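Search this site Search Advanced search Browse issues

4. Grasp planning among kitchen clutter

4.1 Why the planner was rewritten

The first version of the planner assumed that objects keep a polite distance from one another. On our bench they did, and the numbers were lovely. We then moved to a worktop furnished the way people furnish worktops, and the numbers became educational.

The trouble lay in how the old code treated free space. It grew every obstacle by a fixed safety margin, merged the results, and looked for a way down between them. With a tall-sided box beside a low tray, the merged region often covered the tray as well, and the planner reported, with complete confidence, that there was no tray to visit. Widening the search did not help. Removing the margin did, in the sense that the arm now moved, and we stopped that experiment early.

The replacement, which we call Dendmont after the street our lab is on, keeps the obstacles separate and gives each its own margin, set by how well its edges are known. A box wall seen from two views gets a thin one. A crumpled bag, whose outline is a matter of opinion, gets a thick one. 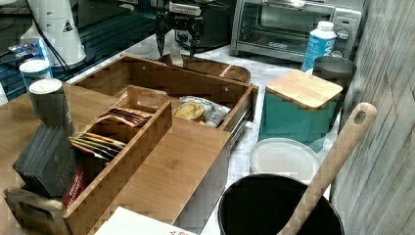

Figure 3. Gripper over the oval tray, beside the bamboo organiser.

Hanyu Yan, lead author, motion planning

4.2 Approach from above

Small objects in shallow trays are approached along a vertical line. The pale object near the left end of the tray in Figure 3 is typical: the fingers come down either side of it, and the only real choice is the angle of the wrist. Dendmont samples 80 wrist angles, drops those whose swept volume touches a neighbour, and ranks the rest by clearance. The organiser is the neighbour that matters in this layout. The upright tea packets inside its caddy are modelled as a single block, as our attempts to segment them one by one gave a different number of packets on each run — none of them correct.

Pots and spoons deserve a word. A leaning spoon is a thin, tilted object that depth sensing likes to render as a short one, and the missing part is always the part one hits. We fit a line to whatever is visible and extend it until something stops it. Reviewers of an earlier draft called this crude. It is, and it stays.

4.3 Timing and failures

Planning is cut off after 2000 samples in total, counting retries. Of the failures logged with the final version, 53 came from perception and 3 from the planner itself, a ratio that Ona Stankevičius, who wrote the perception module, has asked us to put in context. The context is that her module has the harder job. Pale things on a pale marbled pattern remain difficult, and a glass oven door returns depth readings for places that do not exist.

We kept the retry rule simple. If no angle survives, the arm rises, a new view is taken, and the margins are worked out again from scratch. Reusing the old margins was faster and carried old mistakes forward with great loyalty.

Related items
Zernex: a logging tool for short manipulation runs (Léonie Carré)
Margins for objects with uncertain outlines (Xinyi Fan, Yupin Kaewkla)
Depth errors at glass doors: a short note

Contact the editors | Copyright remains with the authors | Back to top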